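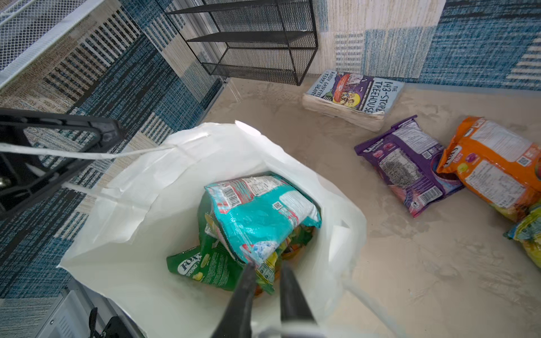
Let the Operators Be Clumsy

Packing snacks into a plastic bag looks like the easiest job you could give a robot. Wanting Han spent most of January on it at Tisska, driving the arm by remote control, and she recorded 760 demonstrations. Her manager wanted to throw out every one with a fumble in it. I think that would have been a mistake.

A thin bag changes shape each time something touches it. An operator who drops a packet, backs off and tries again is showing the robot how to get out of trouble. If we keep only the smooth runs, the robot learns what to do on a good day and nothing else.

Amrit Simard disagrees with me. He says 700 clean runs will beat any mixed set, and that bad habits get copied along with good ones. He has a point about habits. I would cut the runs where the operator was tired or plainly guessing -- Han marked 40 of those herself.

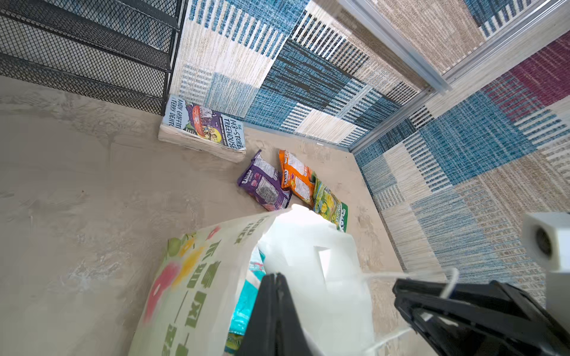
Pay for the Slow Runs

The other problem is money. Many shops pay operators by the finished run, so a person who stops to fix a bad grip on the rim of a bag earns less than one who starts over. Pay by the hour. Give operators a button to flag a recovery, and let them write 2 lines on what went wrong.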